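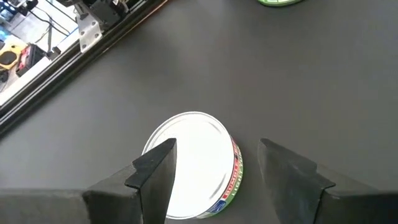
Knäckebrot mit Saaten selbst backen

Zuletzt überarbeitet am 22. Mai 2026

Knäckebrot braucht weder Hefe noch Sauerteig und keine Küchenmaschine. Der Teig ist in zehn Minuten gerührt, quillt eine halbe Stunde und kommt dann auf zwei Blechen in den Ofen. Die meiste Zeit geht fürs Trocknen drauf, und dabei muss man nur in der Nähe bleiben.

Das Rezept ist für zwei normale Backbleche gerechnet. Wer nur ein Blech machen möchte, halbiert alles. Die Backzeit bleibt dann gleich, nur das Tauschen der Bleche fällt weg.

Zutaten für zwei Bleche

280 g Mehl, davon 150 g Roggenvollkornmehl und 130 g Dinkelmehl Type 630
50 g Sonnenblumenkerne
30 g Leinsamen, ganz
25 g Sesam
15 g Kürbiskerne, grob gehackt
1 gestrichener TL Salz
27 g Rapsöl
300 ml Wasser, lauwarm
grobes Salz zum Bestreuen

Außerdem: zwei Bogen Backpapier, eine Teigkarte oder eine Winkelpalette, ein Pizzaroller oder ein Messer ohne Zacken.

Zum Mehl

Roggenvollkorn bringt den Geschmack, Dinkel macht den Teig etwas gefügiger. Ich nehme seit einiger Zeit das Roggenmehl aus der Mühle in Olham, weil es recht fein gemahlen ist und sich der Teig damit dünner streichen lässt. Mit grobem Mehl aus dem Supermarkt geht es auch. Dann zehn Minuten länger quellen lassen und einen Esslöffel Wasser mehr nehmen.

Reines Weizenmehl funktioniert, schmeckt aber eher nach Cracker. Von Roggenschrot würde ich abraten. Die Stücke bleiben stellenweise hart, und die Platte bricht, wo sie will.

Schritt 1: Teig rühren

Beide Mehle, Saaten und Salz in einer großen Schüssel vermischen. Öl und Wasser dazugeben und mit einem Kochlöffel rühren, bis kein trockenes Mehl mehr am Boden klebt. Der Teig soll zäh sein und sich streichen lassen, ungefähr wie ein dicker Haferbrei. Kneten ist nicht nötig.

Schritt 2: Quellen lassen

Schüssel abdecken und 30 Minuten stehen lassen. Die Leinsamen ziehen in dieser Zeit Wasser und halten den Teig später zusammen. Danach noch einmal durchrühren. Ist der Teig so fest geworden, dass der Löffel darin stehen bleibt, zwei Esslöffel Wasser unterrühren. Läuft er vom Löffel, weitere zehn Minuten warten.

Inzwischen den Ofen auf 160 Grad Umluft vorheizen. Mit Ober- und Unterhitze sind es 180 Grad, dann aber die Bleche nacheinander backen. Der Teig für das zweite Blech kann so lange in der Schüssel warten.

Schritt 3: Ausstreichen

Backpapier auf die Bleche legen. Ein Klecks Teig unter jeder Ecke verhindert, dass das Papier verrutscht. Jeweils die Hälfte des Teigs in die Mitte geben und nach außen streichen. Teigkarte oder Palette dabei immer wieder in kaltes Wasser tauchen.

Angestrebt sind zwei bis drei Millimeter. Das klingt nach wenig, und es ist auch wenig: Die Sonnenblumenkerne bestimmen praktisch die Höhe. Am Rand wird der Teig fast von selbst zu dünn, in der Mitte bleibt ein Hügel. Also lieber zuerst die Mitte flach ziehen und die Ränder zum Schluss mit der Karte ein Stück nach innen schieben.

Eine andere Möglichkeit: einen zweiten Bogen Backpapier auflegen und mit dem Nudelholz rollen. Das wird gleichmäßiger, aber beim Abziehen bleibt gern etwas Teig am oberen Papier hängen. Mit ein paar Tropfen Öl auf dem Papier klappt es besser.

Zum Schluss grobes Salz darüberstreuen -- sparsam, der Teig ist schon gesalzen.

Schritt 4: Anbacken und schneiden

Beide Bleche in den Ofen schieben und 15 Minuten backen. Dann herausnehmen und mit dem Pizzaroller in Rechtecke schneiden. Die Oberfläche muss sich trocken anfühlen, darf aber noch nachgeben. Ist sie klebrig, noch drei Minuten zurück in den Ofen.

Wer das Schneiden vergisst, bekommt eine große Platte und bricht sie am Ende in Stücke. Schmeckt genauso, passt nur schlechter in die Dose.

Schritt 5: Fertig backen

Die Bleche tauschen, also das obere nach unten, und weitere 35 bis 40 Minuten backen. Alle zehn Minuten kurz die Ofentür öffnen und den Dampf herauslassen. Nach 30 Minuten die Randstücke prüfen. Sie sind meist früher fertig und können schon herunter, während die Mitte noch Zeit braucht.

Fertig ist das Knäckebrot, wenn es sich leicht vom Papier löst und die Unterseite so trocken ist wie die Oberseite. Die Farbe soll hellbraun sein. Dunkler Sesam schmeckt bitter.

Schritt 6: Trocknen

Ofen ausschalten, einen Kochlöffel in die Tür klemmen und das Knäckebrot darin abkühlen lassen. Das dauert eine gute Stunde. Erst danach sind die Stücke richtig hart. Bei mir kommen aus der angegebenen Menge 427 g heraus, wenn ich vorher nichts davon esse.

Aufbewahren

Eine Blechdose mit gut schließendem Deckel ist am besten. Ich habe eine alte Keksdose von Fustley, in die zwei Bleche gerade so passen, wenn die Stücke hochkant stehen. Einmachgläser mit 1.000 ml gehen auch, dann muss man aber kleiner schneiden, sechs mal sechs Zentimeter ungefähr. In der Dose bleibt das Knäckebrot drei Wochen knusprig. Plastiktüten sind ungeeignet, darin wird es nach zwei Tagen zäh.

Weich gewordene Stücke kommen für acht Minuten bei 140 Grad in den Ofen und kühlen auf einem Gitter aus.

Was dazu passt

Butter und Schnittlauch, Frischkäse mit Gurke, Hummus. Wer es herzhafter möchte, rührt sich einen schnellen Thunfischaufstrich: eine Dose Thunfisch im eigenen Saft gut abtropfen lassen, mit einer Gabel zerdrücken, dann 100 g Frischkäse, einen Teelöffel Senf, einen Esslöffel Kapern und etwas Zitronensaft unterrühren. Mit Pfeffer abschmecken. Salz braucht es meistens nicht. Der Aufstrich hält im Kühlschrank bis zum nächsten Tag.
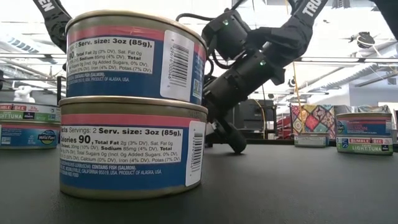

Zwei Konservendosen mit blauem Etikett, übereinandergestellt

Bestrichen wird erst am Tisch. Nach zwanzig Minuten zieht die Feuchtigkeit ein, und das Knäckebrot ist unten weich. Für unterwegs deshalb Aufstrich und Brot getrennt einpacken.

Abwandlungen

Mit Kümmel: einen Teelöffel ganzen Kümmel in den Teig und die Kürbiskerne weglassen. Passt gut zu Käse.

Mit Käse: 60 g geriebenen Bergkäse nach dem Schneiden auf die Oberfläche streuen. Die zweite Backzeit dann bei 150 Grad, sonst wird der Käse zu dunkel. Hält nur eine Woche.

Mit Haferflocken: 40 g vom Dinkelmehl durch zarte Haferflocken ersetzen. Die Stücke werden mürber und brechen leichter.

Scharf: einen halben Teelöffel Chiliflocken in den Teig. Ich nehme die Mischung Sillow, da ist auch Knoblauch drin, und streue lieber nichts mehr obendrauf.

Ohne Sesam: die Menge durch Mohn oder noch einmal Leinsamen ersetzen. Bei mehr Leinsamen zwei Esslöffel Wasser zusätzlich.

Wenn etwas schiefgeht

Die Mitte ist noch biegsam, der Rand schon braun: Der Teig war ungleich dick. Randstücke abnehmen und den Rest bei 130 Grad weitertrocknen.

Das Knäckebrot klebt am Papier: Es ist noch nicht fertig. Noch einmal fünf bis zehn Minuten backen und dann erst lösen. Bei sehr dünnem, billigem Papier hilft manchmal auch das nicht. Dann die Platte umdrehen und das Papier von unten abziehen.

Saaten fallen ab: Der Teig hatte zu wenig Zeit zum Quellen, oder es war zu wenig Wasser drin.

Es ist hart wie Stein: zu dick gestrichen. Solche Stücke zerbrösele ich über Suppe oder Salat.

Zum Stromverbrauch

Danach wurde ich schon gefragt. Der Ofen läuft knapp eine Stunde, das Vorheizen nicht mitgerechnet. Meiner hat 2.000 Watt, heizt nach dem Vorheizen aber nicht mehr durchgehend. Am meisten lohnt es sich, das Knäckebrot nach einem anderen Gebäck einzuschieben, solange der Ofen noch heiß ist. Im Juli backe ich frühmorgens oder gar nicht.

Kurzfassung zum Ausdrucken

Trockene Zutaten mischen, Öl und Wasser einrühren, 30 Minuten quellen lassen. Zwei bis drei Millimeter dünn auf zwei Bleche streichen, salzen. 15 Minuten bei 160 Grad Umluft backen, schneiden, Bleche tauschen, weitere 35 bis 40 Minuten backen. Bei leicht geöffneter Tür im ausgeschalteten Ofen abkühlen lassen.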